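The letter from the Stamasville Newcomers' Association came in September, and Nisreen Issa read it standing by the mailbox. She was on the list. There were 287 names sent in, it said, and four people would receive the prize in the town hall of Bonville.

She put the letter in the drawer with the bus tickets and did not tell her sister until the evening.

"For what?" her sister asked.

"For the language classes, I think. Or for the bakery. They did not write it clearly."

"You should call them."

"I will not call them. Maybe they will look again and find a mistake."

Her sister laughed and went to wash the rice. In Karaki their father had won a prize once, for his apricots, and he had carried the paper in his coat until it fell apart at the folds. Nisreen thought about that paper now more than about her own.

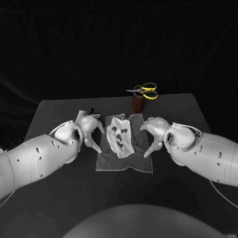

The form asked for a biography of not more than 600 letters. She wrote that she came to Wulthorpe with two children and a sewing machine, and then she crossed out the sewing machine. She wrote it again. When she counted, she had 700, so something had to go. She took out the winter when the bakery was closed, and the name of the street.

"You took out the bad year," said her sister, reading over her shoulder.

"It was long."

"Put it back. Take out the part where you thank the mayor."

Nisreen held the pen for some time. She had never met the mayor – she had only seen him on the side of a bus. She drew a line through him, and wrote the winter in again, in smaller letters.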